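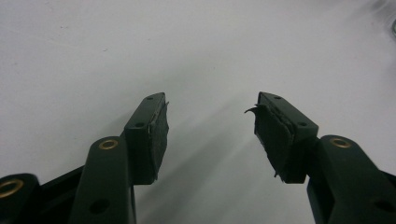

Too much water in the first coat again, I'd say, and the wall was too dry to take it. That note was pencilled under my last entry, unsigned, and it is probably right on both counts.

6/21/25

Limewash, third batch. Started with the Vogler putty because the Pusemau tub had a skin on it and I didn't want to sieve it. 282 g putty, water added a bit at a time until it ran off the stick like skim milk. No pigment in this one. Let it stand over lunch, stirred, strained through the old stocking. There was grit in the bottom of the bucket even so.

Panels are the lime plaster offcuts from the Mitidano hallway, cut down so they fit the rack. Sprayed each with water until it stopped soaking it up straight away, then waited for the shine to go off before brushing. Last time I skipped the second spray and the coat went powdery at the corners.

Coat 1 went on thin and nearly clear, as it should. Crosshatched with the wide brush. Panel B has a drip line near the bottom that I missed until it had set. Leave it, it will show how well the next coat hides things.
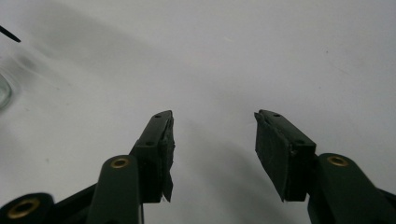 Coat 2 tomorrow if the first doesn't rub off on a dark cloth. The heater in the back room is off and the door is shut, so drying should be slower than in the last batch. I'd like to keep it that way until all the coats are on. Damp sheet over the rack overnight, not touching.

Tinted batch is next. Yellow ochre from Pudov, soaked in water to a paste. Want to try 50 g of paste to the same weight of putty as above. The colour in the bucket will be much darker than on the wall - write the weights down this time, the September batch was a nice colour and there is no record of how it was mixed.

Casein additive: still undecided. It cut the dusting on the old test panels but they've gone a bit patchy where the brush overlapped. One panel with, one without, same day, same brush. 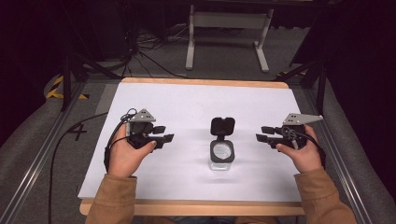

Two hand-held grippers, jaws facing, over the white tabletop.

To do:
Label the backs of the panels in pencil, the marker bled through
Sieve the Pusemau putty and top it up with water before closing the lid
New goggles, the old pair is too scratched to see through
Rinse the wide brush again, there is lime in the ferrule
Ask Vogler if the putty now comes in the smaller tub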